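Recovering from a Stopped Transfer on the Mekgate Two-Arm Cell

Applies to Idurberg site, controller release 2,503. Revised September 2026. Procedure owner: Arvid Strand.

A stopped transfer is logged as fault 16 – grip force out of range. Operators shall not restart the cell until the steps below have been completed.

1. Press the stop button and wait 30 seconds before reaching over the table.
2. Select Hold on the Ulik panel. Both arms must show as held.
3. Check the item and the tray against the start layout.

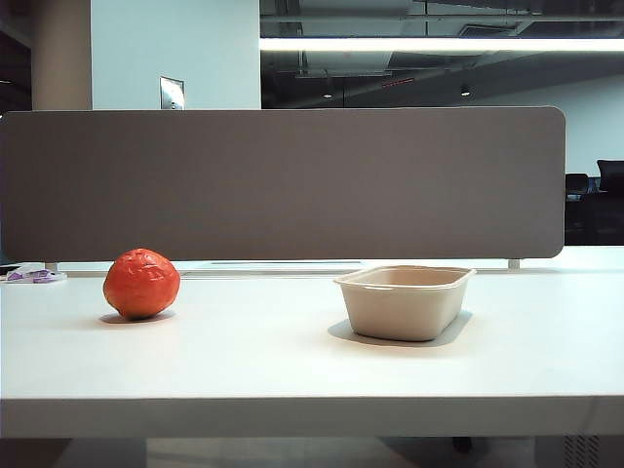
Start layout: item at left, empty tray at right.

4. If an item is still in a gripper, support it from beneath with one hand before selecting Release. Do not pull it free. Keep the other hand clear of the second arm, even when that arm has no part in the transfer.
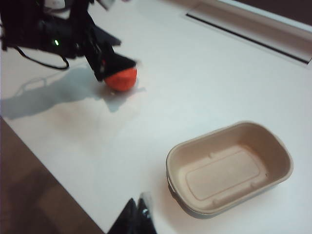
Item held in the gripper, with the fingers of the second arm at the bottom.

5. Look over the finger pads for wear. Ferrand pads may be used for up to 3,000 grips and must then be replaced as a pair.
6. Return the item to its start position, clear the fault and run one transfer at low speed.

If fault 16 appears again, leave the cell in Hold and report it to the shift lead. Record the fault time and pad count on the cell sheet.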